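Hongate Community Help > Robotics at home > Kits and rentals

Clomeo two-hand gripper kit: rent it, buy it, or wait?

Posted by pinwheel_dee, February 18, 2021

Hi all! I've been going back and forth on the Clomeo kit for weeks and I need somebody to talk me into it or out of it. I have a robot arm on my bench (a small one, secondhand) and I want to teach it house stuff, mostly cloth and little things that live on shelves. The Clomeo people sell the pair of hand-held grippers outright for $2,000, and Tanguy rents the same pair for $109 a month. I'd be working with my sister in regular rooms at home, with no lab and no green tape on the floor.

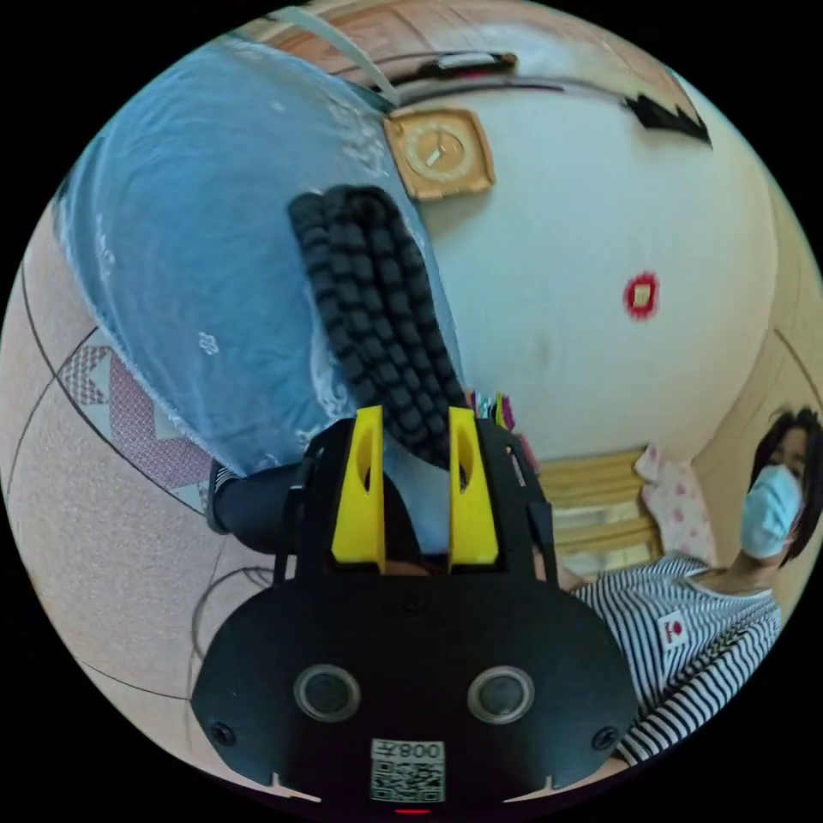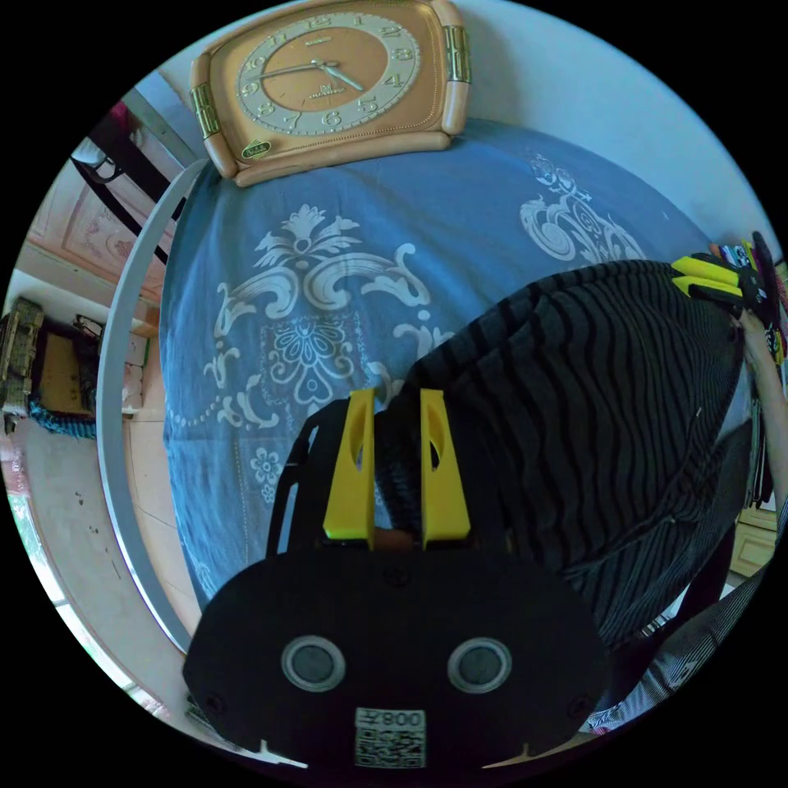 I've read both product pages twice and I still can't tell what the monthly price gets me. So what comes with the Tanguy rental, and what would I still have to pay for myself?

Agathe Collet

The rental gets you both grippers, two chargers, one set of spare finger pads, the calibration board, the case, and shipping in both directions. You supply the memory cards and a computer with a lot of free disk space, and if you want the Miltar software for turning your recordings into something an arm can learn from, that's a separate subscription that you buy from Miltar.

I rented mine last November and kept them longer than I meant to, so let me tell you the rest of what I know while it's fresh.

The case shows up in one box and it's packed well. Take a picture of how everything sits in the foam before you lift anything out. I didn't, and getting it all back in on return day was a puzzle. Check that the finger pads on both hands are the same age, too. One of mine had a set that was shinier than the other and it slipped on anything smooth. I emailed Tanguy and they mailed me a fresh set with no argument, but it cost me most of a week and the month was ticking the whole time.

The cards you already have in a drawer probably won't do. Each gripper writes a lot of video and an old slow card will quit on you in the middle of a run, and the only warning is a tiny blink on the housing that you won't be looking at with both hands busy. I bought two fast ones and that problem went away. Copy everything off at the end of each session. I let it pile up for a few days once, and then I couldn't match up the left and right recordings for one whole afternoon because I'd swapped the cards. Put a piece of tape on each card with L or R on it!

Now the part you didn't ask about, which is how much work it is. I figured I'd be done in a weekend. I wanted one task, picking a hand towel off a pile and laying it flat, and I had almost 100 good runs before the arm did anything I'd show a friend. "Good" is doing a lot of lifting there, too. I threw away the ones where I used my thumb to cheat, the ones where I reached too fast, and the ones where I turned my back to the towel and the cameras got a nice long look at the hallway.

Cloth is hard. I don't say that to scare you off, I had a great time, but if you start with cloth you'll think the kit is broken. Start with something stiff, like a plastic cup going from one spot to another. Get that all the way through, from your hands to the arm doing it, and then go after the towels. You'll learn where all the annoying steps are on something that doesn't wrinkle.

Your hands will get tired. The squeeze isn't heavy but it's the same squeeze over and over, and my right wrist let me know about it. My sister-in-law took over one side for a while (two people can each run one hand, though the timing gets funny) and that helped a bunch.

As for rent or buy, I'd rent for one month with a list of tasks already written down. If you're still using the things at the end of month two, start thinking about buying. Tanguy doesn't credit any of your rent toward a purchase, at least they didn't when I asked, and at $109 a month it takes a year and a half of renting before you've spent about what the kit costs.

Comment by pinwheel_dee

This is SO helpful, thank you. I would have 100% started with cloth. Did your arm need an adapter for the fingers?

Comment by Agathe Collet

It did. The arm has to wear the same fingers you recorded with or the whole thing falls apart. Clomeo sells a bracket for the common arms, and if yours isn't on their list they have a file you can have printed. Write to them with your arm's model number before you order anything. The bracket isn't part of the Tanguy rental, I should have put that up top. You can rent it as an add-on but they only keep a few, so ask early.

toolshed_marv

buy used

Comment by pinwheel_dee

Used where, though? I've looked and I only ever see single hands.

Comment by toolshed_marv

they come up. I got a pair from a guy who was moving. check the fingers for cracks where they meet the black part and make sure he gives you the calibration board, without it you're buying paperweights

brackenfold

I own the kit, and I've had the rental too, so I'll add a few things and disagree with Agathe on one of them.

Where I disagree is the software. I don't think you should pay for Miltar in your first month. The free tools that Clomeo gives you will line up the two videos, let you trim the ends, and tell you which runs lost tracking. That's most of what a beginner needs. Miltar is nicer to look at, and it does the training on their machines so yours doesn't sit there howling all night, but until you have a decent pile of recordings there's nothing for it to chew on. I paid for it on day one and didn't upload a thing until the month was nearly gone. Sign up when you have a folder of runs you're proud of.

The tracking deserves more attention than it gets on the product page. The grippers work out where they are from what the cameras see, so they like a room with stuff in it. Pictures on the wall, furniture, a patterned rug, all good. What gave me trouble was standing with my nose to a big blank wall, and working in the evening with one lamp on. My first batch was 35 runs in our laundry room, which is white and more white, and the free tool rejected most of them. I moved to the living room, did the same job on the coffee table, and had hardly any rejected. So don't clean up too much before you record. It's the only hobby I have that gets better when the house is messy, my husband loves hearing that one.

Also, move around! If you record every single run standing in the same spot, the arm learns that spot. I did a few from the couch side, a few from the window side, put different things on the table, changed shirts, left the radio where it was one time and moved it the next. It feels silly and it made a bigger difference than anything else I did.

Some small stuff, in no order:

The charge lasts long enough for a morning if you switch the hands off between batches. Left on, mine gave up before lunch.

Run the calibration with the board flat on a table. I held it in my lap once to save time and had to redo everything from that session.

Say what you're doing out loud at the start of each run. There's a mic, and "cup, left to right, take four" saved me when I was sorting it all later.

Wipe the lenses. Flour, lint, sunscreen, whatever you have on your fingers will end up there.

If you've got a cable going anywhere near your feet, tape it down or unplug it. You're watching your hands and you will step on it.

The customer service at Clomeo has been fine for me. They're slow to answer but they answer the thing you asked. I had a finger that stuck halfway and they walked me through opening it up, it was a bit of fuzz in the track. Tanguy is quicker on the phone but they mostly know about shipping and billing, and for anything technical they pass you along to Clomeo anyway.

I bought in the end because I kept thinking of new things to try and a return date hanging over me made me rush. If you're the kind of person who finishes projects on a schedule, rent. If you're like me, buy it and make peace with the credit card.

Comment by pinwheel_dee

Okay, the laundry room was my exact plan, so that's out. I think I'm going to rent for a month and do the cup first, then washcloths if we get that far. My sister says she gets the left hand because she's left-handed, and I'm not sure it works like that but I'm not going to fight her on it.

Comment by brackenfold

It works fine! Just don't switch sides halfway through a task. Finish the cup with the same person on the same hand and you'll have a much easier time sorting it out later.

Comment by Agathe Collet

Agree on saving Miltar for later, I had a small project so I got through it fast and forgot how long the recording took. And ask Tanguy when the month starts counting. Mine started the day the box was delivered, and I was out of town.

Comment by pinwheel_dee

Good catch, I'm emailing them now about that and the bracket.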